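**Kitchen & Dining > Paint and colour**

## North-facing kitchen, properly yellow - mad or not?

**tansy_and_toast** wrote:

Hello all, long time lurker, first proper thread. We're finally doing the kitchen (it's been magnolia since we moved in and I can't look at it any more) and I've got it into my head that I want yellow. Proper yellow, the sort you notice. The window faces north and looks onto next door's wall, so it's gloomy by lunchtime even in May. My other half thinks we'll both have headaches by Christmas.

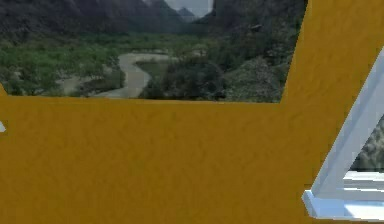
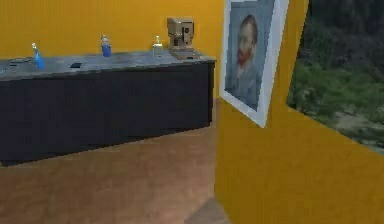 *Mustard in the first, more of an orangey yellow in the second, with very dark units and a grey worktop.*

I keep swinging between the two shades. Our units are staying (navy, fairly new, I like them) and so is the worktop, so it's only walls and ceiling up for grabs. Budget is 800 all in, and that has to cover the new extractor too, an Ovent one I've had my eye on for ages. Has anyone lived with a strong yellow for more than a year? Did you get sick of it?

---

**GlossyPete** wrote:

Don't do it. We had a yellow kitchen for two years and I've never been so pleased to open a tub of white. Looked lovely on the card, looked like the inside of a custard tin on four walls. Yellow bounces off itself, so whatever you pick, it'll come up twice as strong once the room's done.

If you must, go a couple of shades paler than you think and keep it off the ceiling.

---

**N. Ebihara** wrote:

I'm going to disagree with Pete, sorry Pete! Ours is north-facing too and we went for a deep mustard five years back. It's my favourite room in the house. In a dull room the pale yellows are the ones that go wrong, they turn greenish and a bit poorly looking. The deeper ones with some brown in them hold up much better.

I'd want mustard next to navy as well. The orangey one might be hard work with blue units, they'd be shouting at each other across the room.

Natsumi

---

**tansy_and_toast** wrote:

Ooh, Natsumi, that's what I was hoping somebody would say (not that I'm ignoring you, Pete). Which make did you use? And did you do the ceiling?

---

**N. Ebihara** wrote:

Wumeck, the kitchen and bathroom one, in eggshell. It took three coats over white and I'd have saved one if I'd used a tinted undercoat. The ceiling is off-white. I did think of taking the mustard up and over but I lost my nerve on the ladder.

---

**otakar_s** wrote:

Painter here, 16 years at it. You are both a bit right. Strong yellow covers badly, always has, so whoever does the job needs to know that before they buy. Ask at the counter for a grey or buff undercoat. McGrath will tint one while you wait and it's cheaper than a third tin of the good stuff.

About the ceiling: a north room with a low ceiling, leave it white. High ceiling, do what you like.

And please wash the walls first. Sugar soap, then clean water, then leave it overnight. Most of the peeling I get called out to in kitchens is grease that somebody painted over.

Otakar Štěpánek

---

**GlossyPete** wrote:

Agree on the sugar soap at least. Still say she'll regret it. What bulbs have you got in there? Ours were those very warm ones and it made the whole thing go orange after dark. My wife looked like she'd had a bad spray tan every teatime.

---

**tansy_and_toast** wrote:

Ha, poor Mrs Pete. Warm ones, yes, four of them in a bar thing. Could swap them I suppose. I hadn't given the evenings any thought at all and that's when we're mostly in there.

---

**binlid** wrote:

Nobody's asked about splashbacks. We had Durketti tiles, cream with a wobbly edge, and against a strong wall they looked grubby from day one. If your tiles are cream, hold a painted board right up to them before you buy 2 tins of anything. Paint the board, mind, don't trust the card.

---

**tansy_and_toast** wrote:

They're white, thank goodness. But yes, good shout on the board. I've got the side of an old wardrobe in the shed that'll do - mustard on one half and the orangey one on the other, and I'll shift it about the room for a week, lights on and lights off.

Otakar, is eggshell all right behind the hob or do I need something tougher there?

---

**otakar_s** wrote:

Eggshell is fine if you wipe it down. If you fry a lot, put up a bit of glass.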